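Toy food

Toy food, also called play food or pretend food, is a class of toy made to represent fruit, vegetables, prepared dishes and packaged groceries. It is used in pretend cooking, shop play and table setting, usually together with toy or lightweight household tableware. Pieces are made in wood, felt, moulded plastic, foam and papier-mâché.

Types

Solid pieces are made in one part and keep a fixed shape. Cuttable pieces are made in two or more parts joined by hook-and-loop dots, pegs or magnets, and are sold with a blunt knife. Hollow pieces are blow-moulded, weigh less than solid ones and dent under pressure. Felt pieces are stitched and filled, and are the usual choice for sandwiches, leaf vegetables and baked goods.

Fruit is the most common subject. Colour and outline carry most of the likeness, and surface detail varies a good deal even within a single set. A stem is often the only added feature on a pear or an apple.

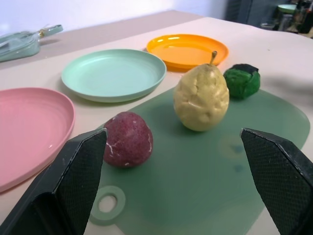 Scale is seldom consistent. A pear may be made close to life size while a vegetable from the same box is reduced to fit the hand or the packaging. Makers that sell by the piece tend to keep nearer to true size than makers of boxed sets.

Tableware and boards

Plates for pretend meals are commonly plastic, round and rimmed, in plain colours. Pastel and bright plates are often mixed. Most are unbreakable in ordinary use and many are ordinary children's picnic plates sold for other purposes.

A cutting board gives the play a work area separate from the plates. Small plastic kitchen boards are widely used in place of toy ones. Rounded corners are preferred for young children, and a hanging hole allows the board to be stored on a hook. Translucent boards show smudges and surface marks readily.

Arrangement

In structured play the board is placed nearest the child, with the food on it and the plates beyond or beside it. The child moves each piece from board to plate. Two forms of the activity are usual: free serving, in which any piece may go on any plate, and colour matching, in which the plate is chosen by the colour of the food. Matching need not be exact, and a dark red fruit is normally paired with pink or red.
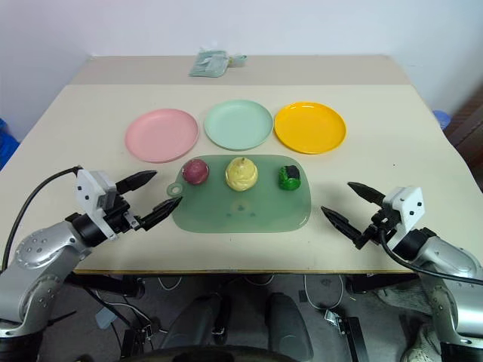

The Kullwood layout, named after the Kullwood play centre, uses one plate for each piece of food and leaves the remainder of the table clear. It was set out by Tamer Awwad in a handbook for centre staff, which recommends beginning with solid pieces and adding cuttable ones later. The Nivby layout differs in placing the plates on a separate tray.

Manufacture and sale

Moulded pieces are coloured in the material or painted after moulding. Painted pieces wear first at the stem and the widest part of the body. Briltell sold moulded fruit in sets of 9 and 13 pieces; the larger set added vegetables. Zoubi produced a papier-mâché range in runs of 1,000, later raised to 2,000.

Care

Plastic pieces are washed in warm soapy water and air-dried. Hollow pieces with an open seam can take in water and should be wiped only. Wooden and papier-mâché pieces are not immersed. Felt is spot-cleaned.

See also

Toy kitchen
Cutting board
Pretend play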